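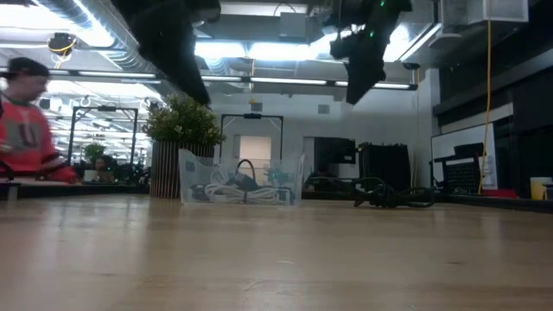

Tenant Law > Landlord Entry and Privacy

Uibo
My landlord, Gultetti, came into my apartment twice in July without notice. The lease says 24 hours in writing. Can I refuse him at the door?

Chun-hung Chuang
You can refuse, I think, but write to him first. Keep a copy of the letter - this helped me very much.
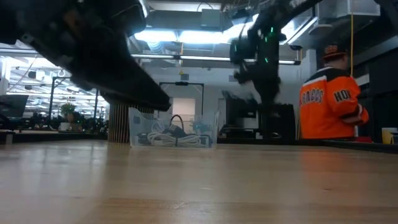 Re: Can I refuse him at the door?

Ostunix
I don't agree. If he says it is an emergency and you block him, you can have trouble later. My city fines the landlord $100 for each visit, so I only complained there.

Uibo
It was no emergency. He wanted to look at the windows.

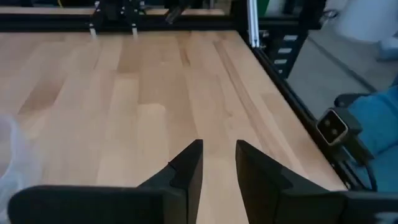
Stondell
Then send the letter today, and give him 3 days to answer. The complaint can wait.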